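Home | Posts | Notes | About | Search

House rules for hand-held gripper work

I have been collecting demonstrations with hand-held grippers for long enough now to have strong feelings about paperwork. Most of the guidance people send round is written for robot arms. It covers guarding, stop buttons and who may stand where, and all of that matters when a motor is doing the pushing. When a person is holding the tool, the risks are smaller and duller, and the thing that suffers first is the data. So we wrote our own rules. The first version ran to 1,900 words and I doubt anyone read past the opening page. The current version has 8 rules and fits on one side of paper.

We work under the name Serkico, out of a unit in Duvville, and the rules apply to every table we run. They came out of a packing job we called Lumbantobing, where we recorded 399 takes and had to throw away 79 of them. Hardly any of those 79 were bad handling. They were things like a sheet that had slid between takes, a pad that had worked itself slightly out of line, or a take that began before the person was ready. All of it could have been caught by looking.

Rule one is to look at the pads before you look at anything else. Open the fingers over a plain surface with nothing between them and check that the two top corners are level. Check the faces for marks and the fixing points for play. Then close them slowly and see that they meet. It takes less than a minute and it gets done at the start of every batch, whether or not the gripper was fine an hour ago.

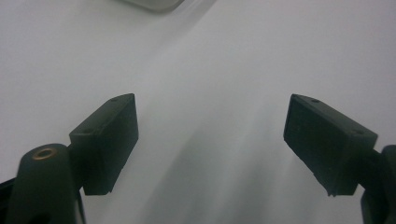 Rule two is that the check gets written down. A tick, a time and initials will do. We tried a longer form with a box for each part and people filled it in from memory at the end of the day, so the long form went in the bin.

Rule three covers the surface. Use one plain sheet, flat, the same colour for the whole job. If it gets a crease or a stain you change it between batches and never halfway through one. Tape marks for where things go are allowed under the sheet but not on top of it. I had an argument with myself over that last part, as marks on top are much easier to follow, but they turn up in every recording and you can't take them out afterwards.

Rule four is about the items. Real packets, as they come from the shop, with the printing left on. We did a trial with plain blocks and the takes looked lovely and taught us very little. Soft packs fold and slip and shine under the lights, and a box with ridged sides behaves differently again. Put out only what the task sheet lists. Spares stay off the table.

Rule five: cables hang towards the person and never across the work. If you have to lift your wrist to clear a cable then you stop and sort it out. This is the rule people break most, me included, usually late in the afternoon.
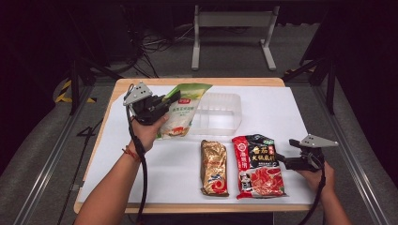 4 min read

Rule six is one grip, one purpose. If you are holding a packet with the left gripper, hold it until you mean to put it down. Small fidgety regrips are natural when you have been standing at a table for an hour, and they are a pain to label. Anyone who notices themselves doing it takes a break. Breaks are not logged against anybody.

Rule seven deals with the floor. Anything a foot could catch on gets moved or marked before the first take. With two grippers in use you have no spare hand to save yourself, and you are looking at the table the whole time.

Rule eight says that a failed take is kept and labelled as failed. No deleting on the spot. I put this in after the Stevmont job, where we had a very tidy set of good takes and no idea how often people had dropped things to get there. Whoever uses the recordings later can decide what to leave out.

There are gaps. We have nothing on lighting beyond "don't change it", and nothing on how hard to squeeze, which I would like to fix before the next packing job in August. I also think rule three needs a line about glare. If you run a similar table and have wording that works, the comment box is open and I read it most evenings.

The sheet itself is pinned up next to the door. Copy it if it's useful and change what doesn't suit your set-up.

Recent posts

Labelling dropped items without losing your Saturday
What we changed after Lumbantobing
Stevmont: notes on a tidy data set
Choosing a sheet that stays flat
Older posts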